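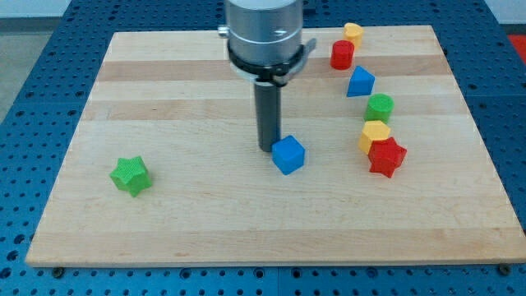

Do toddlers need better blocks? One maker thinks so

I went to Standen expecting to be sold something, and I was. The woman who designs the shape blocks for Kurkholm has been at it for 28 months, and she talks about corners the way other people talk about wine.

"A sharp corner is the first thing a parent checks," she says. "They run a thumb along it in the shop." The blue cube has softly rounded edges, which I'd have thought was the least anyone could do. She says it took months. I asked what was wrong with the first version. "It rolled," she says, and moves on.

The green star bothers me more. It has six points and a fine crosshatch all over its top face, and I wondered aloud whether that pattern was a choice or simply what you get from a cheap printer. She laughs, but doesn't quite answer. "Children like something to scratch at. We could smooth it. We tried, and it felt like a bottle top."

A set costs £67. That seems a lot for coloured plastic, and I said so. "You're paying for the testing," she says. How much testing? She mentions 400 families, then admits most of them filled in a form and sent nothing else. Two kept a diary. I'd like to read those diaries.

Then there is the board. Kurkholm suggests tipping the blocks out on a wooden chopping board, the stripy sort made of pale strips, so a child has a clear area to play in. Is that advice, or a way of selling boards? "We don't sell boards," she says. "Use the one you've got." Fair enough, though Baptiste, the shop that stocks the blocks, had boards on the next shelf when I called in.

Do the shapes teach anything? She is more careful here than the packaging is. "They'll learn that a star isn't a cube. They'd probably learn that anyway."

I liked her for that. I still wouldn't pay the full price – and she tells me there will be a smaller set in March, without the star.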